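Re: [shop-automation] Budget request for second arm and grippers
From: Verna Boateng
Date: January 4, 2024

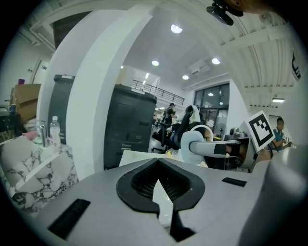

I read the whole proposal twice over the break and I still can't find the part where somebody says what we get for the money. So I'm going to go through it in pieces. Sorry for the length. Thaddeus, none of this is aimed at you personally, you asked for comments and these are mine.

Thaddeus Kowalczyk wrote:

> All,
>
> Attached is the draft equipment request for the coming year. Short
> version: one more arm of the same type we have now, four more
> hand-held grippers, a spare parts kit, and the Pasard service plan
> on everything. The quote from Dinelov holds for 32 days from when
> they sent it, so I would like to get this settled quickly.
>
> The reasoning is that one arm is a bottleneck. Collection with the
> hand-held grippers goes on all day and then everything has to wait
> its turn to be tried on the arm. With a second arm we double our
> throughput. Xiomara also pointed out that when the arm is down,
> all of us are down.
>
> For the grippers, we keep wearing out finger parts and swapping them
> in the middle of a session, which throws off the calibration.
> Having more complete units means we just pick up another one.
>
> I have not put in for furniture or electrical. I think we can make
> do with the tables we have.
>
> Please send objections before I pass it up to Bernice.
>
> Thaddeus

OK. Taking the arm first.

"We double our throughput." Do we? I went back through the sign-up log from November, the only month where everyone filled it in properly. The arm was booked for 164 hours. That sounds like a lot until you look at the notes column, where people wrote down what they were doing. A good part of those hours says things like "waiting on new model," "redoing marker setup," "camera sync," or nothing at all. I did not try to turn this into a percentage, because the notes are too sloppy for that, but I'd bet a lunch that the arm was moving for less than half of its booked time. If that's right, a second arm gets us a second thing to wait next to.

I would like to see one month of honest logging before we spend on another one. Start time, stop time, what stopped you. Cletus has offered to put a sheet by the arm. It costs us nothing and if it shows I'm wrong I'll sign the request myself.

The "when it's down, all of us are down" argument is better, and I'd lead with it if I were writing this. But how often is it down? I know of two real outages last year. One was a cable, which we fixed in an afternoon with a part out of the drawer. The other one was the long one, and it was long mainly on account of the part sitting in customs. A spare parts kit covers both of those. The kit is already in the request and it's the one line I have no quarrel with at all. Buy the kit now, out of the small equipment money, and don't make it wait on the rest.

Now the grippers. I use these more than most of you so I'll be blunt. I don't think we wear out grippers. We wear out fingers. The soft fingers are consumables and we have been treating them like they're supposed to last forever. The body of the unit I use is fine, and so are the others as far as I've heard. Four complete units to solve a finger problem is like buying four cars when you need tires.

What I'd do:

Order a box of fingers and the rubber mounts that go with them. Change them on a schedule, at the start of a day, and recalibrate right then while you're fresh. Don't change them halfway through a session unless one has torn. If you have to, end the session there and start a new one, so the data before and after the swap doesn't get mixed together.

Buy one complete gripper as a spare. One, not four. We have never had more than three people collecting at the same time, and I've looked at the calendar for the spring and I don't see who the other people would be. If the Clunance hires come through, fine, that changes things, but they have been "coming through" since before I got here.

The service plan. Has anybody read it? I have, all 9 pages. It covers the arm but leaves out the end effector, and it leaves out "damage arising from contact with fixed objects," and I would like someone to tell me what other kind of damage we're likely to do. It also says Pasard can send a refurbished unit as a replacement and that we pay the shipping in both directions. For what they're asking each year, we could put the same amount aside ourselves and come out ahead after roughly 5 years, even if we had one bad repair in there. The sales rep told Cletus that "most labs" take the plan. I'm sure he did say that.

If the people upstairs insist on having coverage, get it for the arm only and for a single year. There's no discount for the longer term that I could find in the quote, so why lock in?

The furniture and electrical that aren't in the request. This is the part that worries me most, and it's the part that's missing. Where does a second arm go? It needs its own reach kept clear, its own table that doesn't wobble, its own power, and enough distance from the first one that you can stand at one without leaning into the other. It also has to go somewhere people aren't sitting or walking through. People have desks to work at, and I don't think they were asked whether they'd like to have another arm next to them.

"Make do with the tables we have" is how we ended up where we were at the Villanueva site. Those of you who were there will remember the table legs. Every time the arm stopped hard, the table shifted a little, and we spent weeks blaming the calibration code. A proper base was a small part of the total and we left it off to make the number look nicer, and then we bought it anyway, later, at full price, out of somebody else's budget line. I would much rather Bernice saw the real number once.

So please, before this goes up, could somebody put in:

A table or base for the arm, quoted, not guessed.
Whatever the electrician says about that side of the room.
Two or three days of somebody's time to set up and check it. That's a cost too, even if it doesn't come on an invoice.
Something for storage. The cases the grippers come in are large and they don't go in the cabinets.

About the 32 days. I've dealt with Dinelov on three orders and every one of those quotes was renewed when I asked for it, at the same price or very close. I don't think we should let the date on a quote decide how we plan the year. If they really do raise the price, we'll be out a little. If we buy the wrong thing we'll be out the whole amount, and we'll be walking around it every day too.

To put my position in one place so it can be argued with:

Parts kit – yes, right away.
Fingers and mounts – yes, more than you think we need.
Complete grippers – one.
Service plan – no, or arm only for a year.
Second arm – not yet. Log the first one for a month and then let's talk, with the table and the wiring in the number.

I know how this sounds. Last year I was the one who argued against the first arm and I'll admit it has been more use than I said it would be. I was wrong about how quickly people would learn to run it. I was right about how much time would go into setup, though, and the setup time is what we'd be doubling.

Xiomara, you had a different view when we talked in the hallway and I'd like to hear it on the list so Thaddeus has it in writing. You said you lost two weeks waiting for arm time before your last deadline. If others had the same experience, please say so, with dates if you have them. That would move me more than anything in the draft.

Cletus, can you post the log sheet when it's ready? Paper is fine. If it's a web form it won't get filled in, at least not by me.

I can meet any afternoon except when I'm collecting. I'll bring the service plan with my notes in the margins.

Verna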